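Festport Forums > Health & Medicine > General

Thread: Doctor says "wait three days" on the sinus antibiotics. Anyone done this?

lowtidepam
Posted Oct 19, 2025

So I've had a sinus thing for going on a week. Pressure over one eye, teeth hurt when I go down stairs, the usual. Went to the clinic on Stoyanova and the doctor wrote me amoxicillin but told me to hold off filling it and see if it clears up on its own. She called it a delayed prescription. I've never heard of that in my life. My mom would have had the bottle open in the parking lot!

I'm supposed to travel for work soon and I really don't want to fly with my head like this. Would you just fill it?

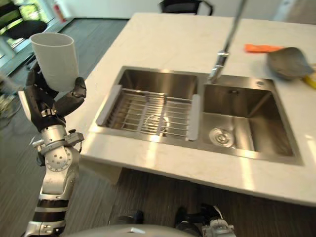

Re: Doctor says "wait three days"

gus_in_dusanlow
Fill it. You paid for the visit, you have the paper, you feel lousy. I waited on one of these back in January and ended up missing 4 days of work. Started the pills and was fine by the weekend.

Re: Doctor says "wait three days"

Teodora Nedeljković
Gus, you might have been fine by the weekend anyway, that's kind of the whole problem with sinus stories (mine included). Most of these are viral and the pills do nothing for a virus. I worked a pharmacy counter in Loso for years and we saw plenty of delayed scripts. A lot of people never came back to pick them up.

Pam, did she tell you what to watch for? Usually it's a high fever, swelling around the eye, a stiff neck, or getting better and then suddenly worse. Any of that and you call, you don't sit there counting days.

Re: Doctor says "wait three days"

gus_in_dusanlow
Sure, but one course of amoxicillin for one person isn't what's breeding superbugs. They hand it out by the truckload on farms. I get tired of being told my ten pills are the trouble.

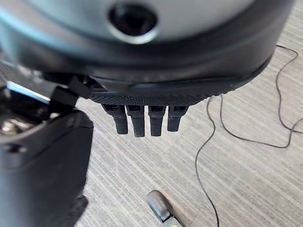 And my wife's cousin was told to wait too and it went into her ear. So it cuts both ways. I'm all for being careful but some of these clinics would have you wait until you fall over.

Teodora Nedeljković
I'm with you on the farms. But it isn't only about the whole planet, it's your own gut too. I took a strong one for a tooth and had the runs for 2 weeks – and that was the mild version. Some people get C. diff and land in the hospital.

hexbarrel
Do rinses. Squeeze bottle, salt packet, distilled or boiled-and-cooled water (please not straight from the tap). Gross but it's the only thing that touches the pressure for me. I've gone through a box of 40 packets since summer, lol.

Also ask about a steroid spray. Takes a few days to kick in so start early if you're flying.

lowtidepam
OK thank you all. She did give me a sheet with the fever and eye stuff on it, I just hadn't read the back. No fever so far. I got the rinse bottle and it was horrible and I think it helped a little? Hard to tell.

Gus, I hear you, and I've got the script in my purse if it turns. Going to give it till the day she said.

gus_in_dusanlow
Your head, your call. Hope it clears up. I'd still fill it before the trip so you have it with you.

Teodora Nedeljković
That part I agree with. Check the date on it too, some places won't fill a delayed one after a certain point.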